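Skin clinic changes, February

Sheldon Sandhu has joined the Tulivstead clinic as dermal therapist. He trained under Weidong Feng at Arsenault and will take facial peel and extraction bookings on Thursday evenings.
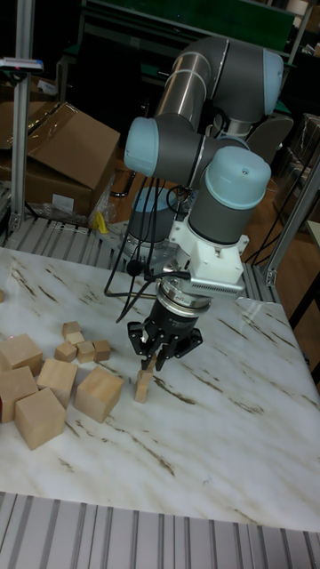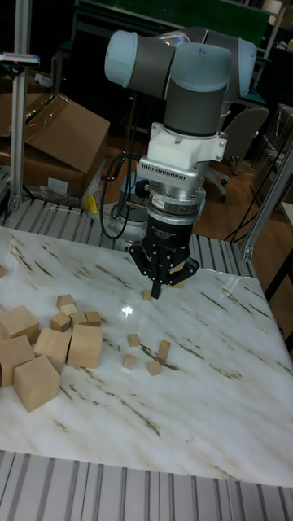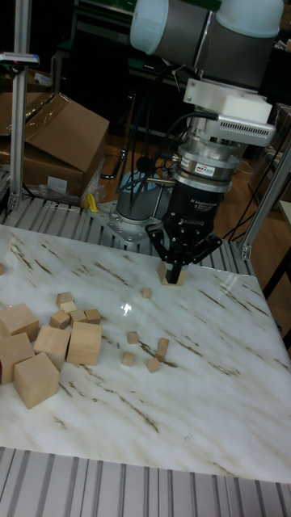
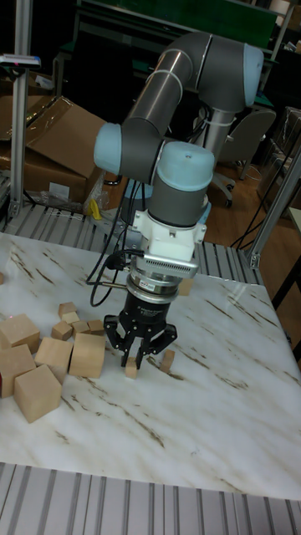
Robot arm and gripper over the marble-patterned tabletop.

The Skisinis enzyme mask replaces the clay mask in all 5 facial programmes. Clients using retinoids should stop 96 hours before a peel — the patch test remains mandatory for new clients. Appointments at Fudstead are unchanged. Colour matching for brow tint now takes about 23 minutes.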